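Fold It on the Bed

I have folded laundry on a dining table, on an ironing board, on top of a dryer and on the floor. I now fold it on the bed and I think most people should do the same.

The usual objection is that a bed is too soft. You press a shirt flat and the mattress gives under your hand, so the crease goes crooked. This is true if you fold the way stores fold, with sharp edges meant to sit on a shelf under bright lights. I worked three years in the stockroom at Greenberg, a department store that has since closed, and we folded on hard tables with a plastic board. We did 200 or 300 shirts on a slow day. Those shirts had to look the same as each other. The shirts in my dresser do not. They have to fit in the drawer and come out without looking slept in.

A bed is the largest flat surface in most apartments. My dining table holds the mail, a lamp and my son's homework, and clearing it takes longer than folding the wash. A made bed is clear already. It is next to the dresser and the closet, so nothing has to be carried down a hall in a stack that slides. And you cannot go to sleep until it is done. I have left clean clothes in a basket for eleven days. I have never left them on the bed past midnight, except once, when I moved them to a chair, and I count that as a failure.

My neighbor Rochelle Mercado disagrees with me. She says the bed is where you sleep and laundry does not belong on it. She folds standing at her kitchen counter with the radio on and puts everything away before dinner. Her way works for her. She also has a counter. Mine is two feet long and has the coffee maker on it.

People also argue about method, and there I have changed my mind. I used to file my shirts upright in little packets, as everyone did for a while. I bought a set of drawer dividers from Lilell for it. The packets looked good for a week. Then I would take out two and the rest would fall over, and I would spend the morning standing them back up. I went back to flat stacks and gave the dividers to Paloma Alcantara at work, who uses them for seed packets.

What I do now is plain. The shirt goes face down with the hem toward me. I pull the sleeves out so they are not bunched and smooth the back from the middle to the sides. I fold one side in, lay the sleeve back along it, and do the other side the same way. Then the hem comes up to the neck in one fold, or two if the drawer is shallow. Jeans I fold first because they are heavy and make a good base for a stack. Anything gray or thin goes on top.

I would add one thing about dampness. If a shirt feels cool when you smooth it, hang it up for an hour. A folded shirt does not finish drying, and it will make the ones next to it smell. I learned this in December in an apartment with one radiator, and I had to wash the whole drawer again.

The last objection is that the bed should be kept nice. I do not see the conflict. Pull the blanket back or leave it on, whichever is flatter. Patterned sheets are fine and I would even say better, because a plain shirt shows up against them and you can see whether the sides are even. There are people who buy a folding mat for this. Rinis sells one, and I tried it, and it was one more thing to store under the bed.

Fold where there is room and where the drawers are. For most of us that is the bedroom, and the bed is the only thing in it big enough.
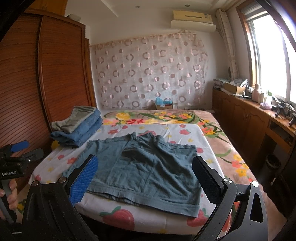 I will say that socks are a separate question. I do them last, sitting down, and I do not fold them at all. I put each pair together and turn one cuff over the other, and the odd ones go in a bag on the closet door until their partners come back.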